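Wodadex compares two gripper finger sets on paper and soft packaging

The automation workshop Wodadex has finished the first part of a comparison between two sets of gripper fingers, both made for light two-arm work. The trial started in June and was done together with Cerkine, a small company which supplies the fingers. The results were shared last month with the three packing firms that pay for part of the work.

The question was simple. Packing firms often ask for an arm that can pick a thin sheet from a flat table, and after this pick a box or a bag without a change of tool. Most fingers are good in only one of these jobs. Cerkine offered a narrow finger with a hard tip and a wider one with a soft pad, and Wodadex agreed to run both on the same pair of arms, with the same controller settings.

"We did not want to test on perfect objects," said Nikola Georgiev, who led the trial. "A steel block is easy for everybody. A sheet of paper is where you see the problems, and our customers have a lot of paper."

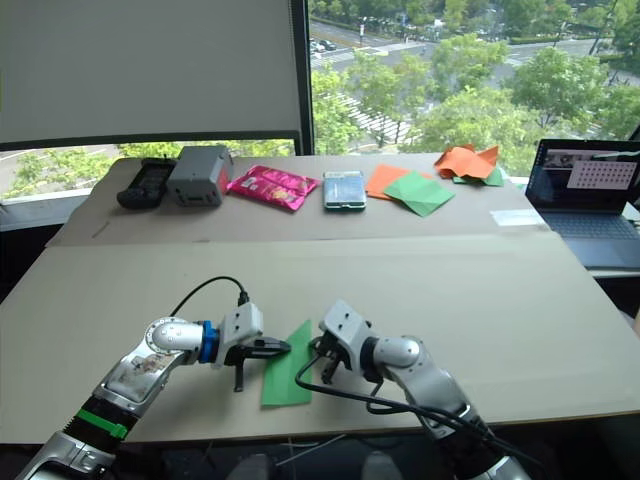
The hard tip was the better of the two on flat sheets. In 162 attempts to lift a single sheet from the table, it failed 8 times, while the soft pad needed a second try much more often. Georgiev believes the surface under the sheet has a part in this. The team works on plain cardboard, and a sheet like the green one between the grippers can slide a little before the finger gets under its edge. On a rubber mat the numbers could be different, and this will be tested later. The other objects come from the same kind of daily things, among them a snack bag with a glossy wrapper, a phone in a clear case and paper that is already crumpled. With the bag the soft pad was clearly stronger. The hard tip could hold it, but it pressed deep into the wrapper, and two of the packing firms said they would not accept such marks.

Cables were a second subject. During the first days the operators had to stop several times when a cable loop came too near to the other arm. Yaa Addo, who wrote the motion program, made the two arms keep a larger distance near the middle of the table. The cycle became slower by this change, but after it the program could run for a full morning without a stop. She would like to see shorter cables in the next version and has asked Cerkine for a drawing.

In total the team recorded 2474 picks, and 354 of them were done with both arms on one object. This last group is the most difficult to judge. When a sheet is lifted by two grippers, a small delay between them is enough to bend it, and the report does not yet say how much bending is too much. The packing firm Vellidetti wants a strict limit. The others have not answered.

Despina Leka of Cerkine said that her company will make a third finger, with the hard tip in front and a short soft part behind it. "It is a compromise, and maybe it will be bad at both things," she said. "But the parts are cheap to make, so we can find out soon."

The camera will also be compared in the second part. Until now all picks were planned with one camera above the arms, and the edge of a sheet was sometimes found too late when its color was close to the color of the table. Wodadex plans to add a small camera at each wrist -- first on the left arm only -- and repeat the single sheet attempts with the same settings.

The second part will be done after the new fingers arrive. Firms that want to send their own packaging for the trial can write to Wodadex and should include enough pieces for a full day of picks.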